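Contents | Previous chapter | Next chapter | Glossary | Index

Chapter 5
Sorting and Storing: How a Household Keeps Its Things

5.1 Why this chapter begins with a cupboard

In the earlier chapters we have looked at the home as a place where people eat, sleep and receive guests. We have said very little about the objects which stay in the home when the people go out. Yet these objects need space, they need care, and they take a good part of the working time of every household. In this chapter we shall study how they are kept.

The student should open one cupboard in his or her own home before reading further. Please do not tidy it first. Write down what is on each shelf, in the order in which it stands from left to right, and keep the paper inside this book. You will need it again in section 5.4, and it is of little use if it has been made more beautiful than the truth.

Most students who do this exercise discover that a cupboard has a kind of order even when it looks untidy. The things which are used daily stand at the front and at the height of the hand. The things which are used once a year have moved to the back or to the top shelf. No person decided this. It happened slowly, because every object is put back in the place that is easiest to reach at that moment. We shall call this the order of use, and we shall compare it with the order of kind, in which similar things are kept together whether they are used often or seldom.

Both orders have their good sides. In the order of use, the daily work goes quickly, but a visitor or a new member of the family can find nothing. In the order of kind, everybody can find the flour, but the cook must walk further for it. A household with many members usually comes closer to the second, and a person living alone usually comes closer to the first.

5.2 Closed storage and open storage

The oldest form of household storage is the container with a lid. Chests, jars and baskets with covers protected food and cloth from mice, damp and dust. A lid has one great disadvantage, and anybody who has lived with a large chest knows it. What is wanted lies always at the bottom. To reach it, the upper things must be taken out, laid somewhere, and put back again in the evening when one is tired.

Open storage, by which we mean shelves, hooks, trays and vessels without a lid, gives quick access. The hand goes directly to the thing. On the other side, what is stored openly must be cleaned more often, and it must be looked at every day by all who live there. For this reason people often choose open containers in colours that they find pleasant, while the inside of a closed cupboard may be as plain as they like.

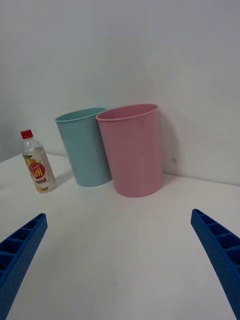

The choice between open and closed is seldom made for the whole house. In the kitchen, spoons which are used at the stove may stand in an open jar and the silver for guests may lie in a closed drawer two steps away. In the bathroom, the toothbrushes are open and the medicines are closed, and here safety is the reason and not convenience. The student should note that the same family may follow quite different habits from one room to the next, and that they will often defend each habit strongly if they are asked.

A word must be said about colour as a help to memory. In many homes each member of the family has a colour, and towels, cups and clothes pegs are bought according to it. This system is simple for small children, who know their colour long before they can read their name. It works well until an object is broken and the shop has no more of that colour. Then the family must either buy a full new set or accept an exception, and it is through such exceptions that the system is usually forgotten.

5.3 A case for study: the houses of Truvumura

The settlement of Truvumura was built for the workers of the Flikimero weaving mill. It consists of 111 houses, all with the same ground plan: a kitchen, a front room, two sleeping rooms and, under the stairs, a closet without a window. Because the houses are equal, the settlement is very suitable for our purpose. Where we find a difference in storage, it does not come from the building. It comes from the people.

A survey was carried out there in February, when the families were mostly indoors. The surveyors visited 21 houses and made a full list of the kitchen goods in each. The longest list had 798 entries. The family who owned these goods did not consider that they had too much, and they asked the surveyors whether the neighbours had more.

Three observations from the survey will be discussed in the course of this chapter.

First, the closet under the stairs was planned for coal, but in none of the visited houses was it still used for this purpose. It held preserved fruit, shoes, tools or bedding, and in one house a sewing machine with a chair in front of it.

Second, the families who had moved from the hill village of Tai kept their dry food in hanging bags, as is the custom there, although the kitchens had good shelves. The shelves were used for plates, which were set upright so that the painted side could be seen.

Third, the families from the port of Clallevier placed almost nothing on the floor. In their old quarter the ground floors were flooded in most winters. The houses of Truvumura stand on high and dry ground, and still the lowest shelf was left free. We shall return to this point when we speak about habits which continue after their cause has gone.

5.4 Terms used in this chapter

Order of use: an arrangement in which the place of an object depends on how often it is needed.

Order of kind: an arrangement in which similar objects are kept together.

Dead space: any part of a cupboard or room which cannot be reached without moving something else.

Reserve: goods which are kept for later and are not in daily use. A reserve may be planned, as with winter potatoes, or it may simply grow.

Now take out the list which you made at the beginning. Mark each object with the letter U if it stands where it does for reasons of use, and with K if for reasons of kind. Put a question mark where you cannot decide. Bring the list to the next lesson, and be ready to explain your question marks to the person who sits beside you.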